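機械はもう家事ができるのか　見学ギャラリー

こんにちは! 家電と段ボールと片付け動画が大好きな私が、ついに念願の「家事ロボット見学」に行ってきました。2018年10月22日(月曜日)、場所はVosvilleの外れにある共同の作業場です。呼んでくれたのは、Testbyというちいさなチームでロボットの動きを作っているDewanti Pasaribuさん。前の年にオンラインの勉強会で知り合って、「洗濯物たたみ機はいつ買えますか」としつこく聞き続けていたら、じゃあ一回見に来ますか、と言ってもらえました(根負けさせたとも言う)。

先に書いておくと、私は技術者ではありません。普段は雑貨店のバックヤードで、届いた荷物を開けて、検品して、棚に並べる仕事をしています。なので見るところがかなり偏っています。モーターの話より、箱の話が長いです。ごめんなさい、箱、好きなんです。

知りたかったのはひとつだけ。うちの店の裏でも家の台所でもいいのですが、「これお願い」と言って任せられる日は近いのかどうか。半日ずっとそればかり聞いていました。

・箱のこと

まず箱です! 店の仕事で一日にいちばん触るものって、商品じゃなくて段ボールなんですよね。开梱作業なんて誰でもできると思われがちですが、新しく入ったアルバイトさんに教えると意外と時間がかかります。テープをどこから切るか、ふたをどっちに倒すか、中の紙をどこで引っぱるか。口で説明しようとすると「いや、こう、なんとなく……」になってしまう。

Dewantiさんに言わせると、その「なんとなく」がいちばんの難所だそうです。新品のきれいな箱なら形がだいたい決まっているからまだいい。でも実際に届く箱は、角がふくらんでいたり、穴があいていたり、上下が逆になっていたりします。ふたが立ったままだと輪郭まで変わるので、どこまでが箱でどこからがふたなのか、機械には毎回ちがう問題に見えるんだとか。
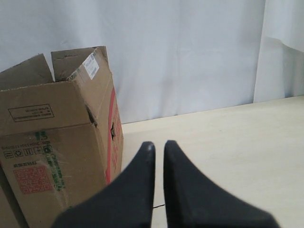 で、私がそこで聞いたのは「じゃあ、つぶすのはどうですか」でした。開けるのはともかく、空き箱を平らにして束ねるところだけでもやってくれたら、閉店後の私の腰はどれだけ助かるか! Dewantiさんは笑って、つぶすほうがもっと大変かもしれません、と。段ボールは力をかけている最中に形が変わってしまうので、最初に立てた計画がすぐ古くなるそうです。人間は手ごたえで勝手に直しているけれど、その手ごたえを機械にどう伝えるかで、チームはずっと悩んでいるとのこと。

言われてみれば私も、箱をつぶすときに目で見ていません。膝で押して、あ、いけるな、と思ったらぐいっと。膝のあるロボットはまだ先でしょうか。

・ラベルのこと

店の人間としてもうひとつ気になったのがラベルです。検品は伝票と箱を見比べるところから始まるので、バーコードが読めないと何も進みません。読み取りそのものは昔から機械の得意分野で、速さでは私なんか足元にもおよびません。ただし、ラベルがこっちを向いていればの話。

箱が逆さだったり、ラベルがふたにまたがっていたりすると、人間は首をかしげるか、箱をくるっと回します。この「くるっと」を何も考えずにできるのが、じつはすごいことらしいんです。どこを持つか、どっちに回すか、回したら隣のものにぶつからないか。毎日やっていることを褒められた気がして、ちょっと得意になりました(褒められたのは人類全般ですが)。

・台所のこと

お昼は近所のCaladoという食堂で。ここの豆のスープがとてもおいしくて、おかわりしながら今度は家のほうの話をしました。皿洗いはどうですか、と聞くと、食洗機という立派なロボットがもうありますよ、との返事。たしかに! でも食洗機に皿を入れるのは私だし、出して棚に戻すのも私なんです。その前後のところをやってほしい。

これがまさに、いろんな人が研究している部分なのだそうです。機械の中で起きることは何十年も前に片付いていて、残っているのは「入れる」と「出す」。洗濯機もそうですよね。洗うのはおまかせ、干すのとたたむのは人間。うちの家事を紙に書き出してみたら、見事に「入れる、出す、戻す」ばかりでした。あとは「探す」。息子の靴下の片方を探す仕事は、機械に頼めるなら真っ先に頼みたい。

・お金のこと

夢のない話も聞いてきました。Jonutiaという会社が、棚から箱を下ろして台に置くだけの据え置き型を店舗向けに貸し出そうとしていて、その試算では、月に4,000箱をさばく店なら元が取れるそうです。うちは忙しい月でも2,000箱なので、きれいに半分。うーん、足りない!

しかもそれは、箱の大きさがそろっていて、傷みが少なくて、置き場所が決まっている場合の数字だとか。うちの裏は通路に折りたたみ自転車が立てかけてあるような場所なので、まずそこからですね……。片付いた部屋でないと片付けロボットが働けないというのは、床掃除のロボットを買ったときにも思い知りました。あの子が来てから、床に物を置かなくなったのは家族のほうです。

・で、もうできるの?

半日見て、しゃべって、私なりの感想です。決まった物を、決まった場所で、決まった向きに動かすのなら、もうかなりできる。届いたばかりの、へこんだり破れたりした箱がまざる現場では、まだ人がそばについていないと心配。家の中はさらにその先。そんな感じでした。

Dewantiさんに「あと何年ですか」と聞いたら、その質問には答えないことにしているそうです。私の予想は5年で、店の裏で空き箱を運んでくれる何かが来る。帰ってから店長に話したら、21年だね、と言われました。やけに具体的なので理由を聞くと、自分が引退する年だそうです。そっちの都合じゃないですか!

2月にもう一度おじゃまする約束をしました。そのときはタオルをたたむところを見せてもらえるかもしれないので、うちのいちばんくたびれたバスタオルを持って行くつもりです。新品ばかりで練習していたら、うちに来たとき困りますからね。見てきてほしいことがある方は、コメント欄に書いておいてください。まとめて聞いてきます。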